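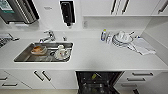 Kitchen tips from the Girkstead robot club

Our washing-up task for the Mendura competition is run in a real kitchen, and most lost points come from poor setting out. Reiko Hayashi keeps this list by the door.

Stack plates by size, biggest at the bottom. Small bowls can go on top.

Pull the dishwasher door right down before the run starts. A half-open door catches the arm.

Turn mugs so the handle faces the robot — the gripper slips on a smooth side.

Fold tea towels flat and keep them well back from the sink.

Put the caps on bottles.

Wipe the worktop between runs. Streaks upset the depth readings.

Nanami Yokoyama has the score sheets for February. Teams of 2, please.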